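Textile bench, notebook 2
June, started 8:40 a.m.

Picked up where the last entry stopped. The job is still the folding and sorting procedure for the household linens lot that came over from Georgiou. I want a written fold for each kind of piece before we start the wash trials, so that creases fall in the same place every time and we can compare wear along them.

Cleared the bench first. Wiped it down with a barely damp cloth and let it dry with the window open. Lint from the Kevach samples was still in the corners, and I don't want it on the light pieces. The lint roller is nearly finished. Put new refills on the order list.

Lot number on the Georgiou carton is 941. The packing slip says 94, with the last digit lost in the fold of the paper, so I wrote it out again in marker on the side of the box. Anyone looking for this lot on the shelf should go by the marker.

Started with hand towels. They are easy and there is not much to report. Thirds lengthwise, then half, then half again, hem inside. The hem is thick enough that if it ends up on the outside the stack leans. I had it the other way in the first draft of the procedure. Corrected there too.

Moved on to the large flat pieces after that. The gray fabric is the awkward one. It has a fine weave with a slight rib to it, and the rib makes it easy to see when a fold has gone off the straight. Good for us, less good for whoever has to fold it at home. It also doesn't want to lie flat. Smoothing from one end pushes a wave along to the other end, and then you have to lift and start over. Smoothing from the middle outward works better. Flat of the hand, no fingertips -- fingertips drag the weave and leave a track.

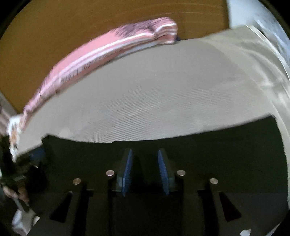

The cut edge is the other problem with a cloth like this. If you line up your fold by a raw edge you copy every wobble in it, and by the third fold the whole thing is skewed. I have been lining up by the rib and letting the edge fall where it falls. Looks untidy at the first fold and comes out square at the last. I'll put that in the procedure as its own step.

Striped towels are simple by comparison. Fold along the stripe, check that the stripe on the top layer sits over the stripe on the bottom layer, done. On the pink one with the thin white stripes this takes a few seconds and needs no measuring. I would like to use striped towels for training new people on the bench before they get anything plain. Rolling is fine for storage, but roll with the stripes running the length of the roll or it telescopes at the end.

Question for the group: do we store towels on top of the flat goods or separately? I had been stacking them together to save shelf space. Terry sheds, and the gray picks it up. Color transfer is also possible if anything goes away damp. My vote is separate shelves, with paper between layers of anything light. We have most of a roll of the plain tissue left.

11:15. Tried the Fletus clips for holding a fold while turning the piece. They hold well but leave a dent in the gray that was still there after lunch. No clips on that fabric. Small bean bags from the sewing drawer did the same job and left no mark I could find. Would be worth making 2 more.

Read through the Gitaline sheet on folding boards again. Their board is sized for shirts and is too narrow for anything we have in this lot. We could cut our own from the stiff card behind the door. Leaving it for now, as I think the hand method is good enough once the rib step is in.

2:30 p.m. Typed up the hand towel and striped towel pages and put them in the binder. The page for large flat pieces is still handwritten, clipped to the inside cover. Please don't type it up yet, the order of the last folds may change.

Still open:
-- shelf question, see above
-- lint roller refills
-- label for the tissue roll, which keeps getting used as wrapping
-- try the rib method on the Kevach cloth, if that weave shows enough to follow

Bench left clear, lot 941 back in its carton with the flap tucked and not taped.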